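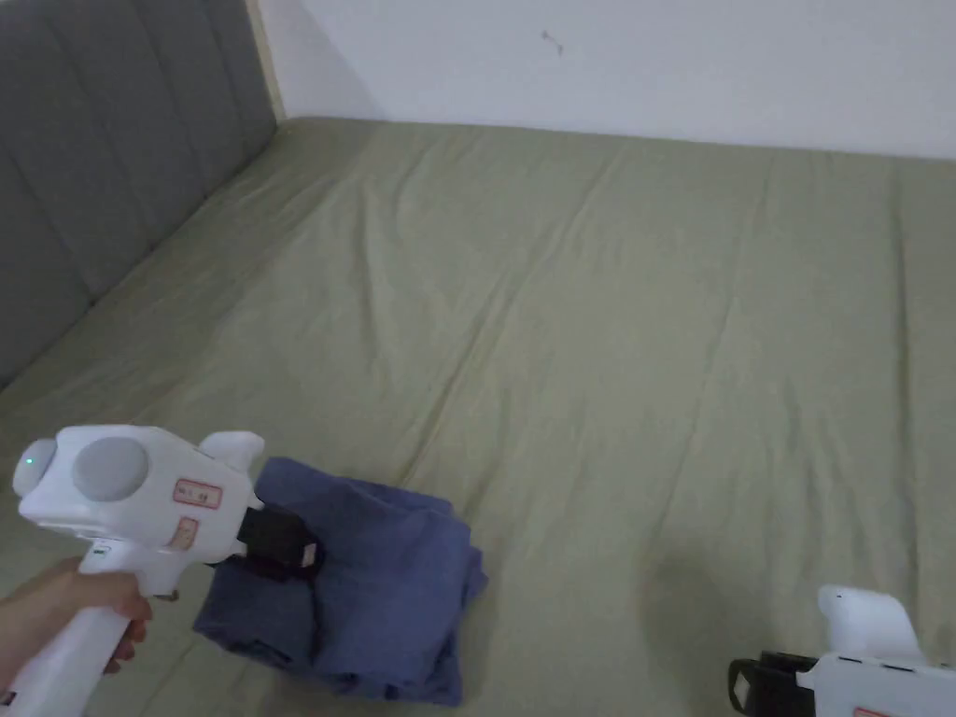
The green sheet, with its long creases.

THE ROOM IN ULUVACH
A short story

Adelmo Marras came to Uluvach by the last bus, with one suitcase and the key his brother had sent him by mail. The brother was working on the ships at Salinas and would not come home before July.

"You can sleep in my room," the letter said. "The neighbor has put a clean sheet. Please do not move the clock."

Adelmo looked for the clock. He looked in the kitchen, in the hall and under the bed, but he did not find any clock. Still, he could hear it. It was ticking slowly, like an old man who goes up the stairs.

In the morning he knocked at the door of the neighbor, Emiliano Riquelme, who was frying onions.

"The clock is in my apartment," said Emiliano. "It hangs on the other side of your wall. Your brother sold it to me for 218 crowns, when he needed the money for the train to Pruliston. But he asked me to hang it there, so he could hear it at night."

"And why did he write that I must not move it?"

Emiliano turned the onions. "Maybe he forgot that he sold it. Maybe he did not want that you know."

Adelmo went back and lay down on the bed with his shoes off. Their father had wound that clock every Sunday for 21 years, always before the soup. Adelmo had believed it was lost in the move.

At noon it struck twelve. He counted the strokes with his finger on the sheet, and then he got up and went to ask Emiliano on which day he wound it.

"On Sundays," said Emiliano. "Come before we eat."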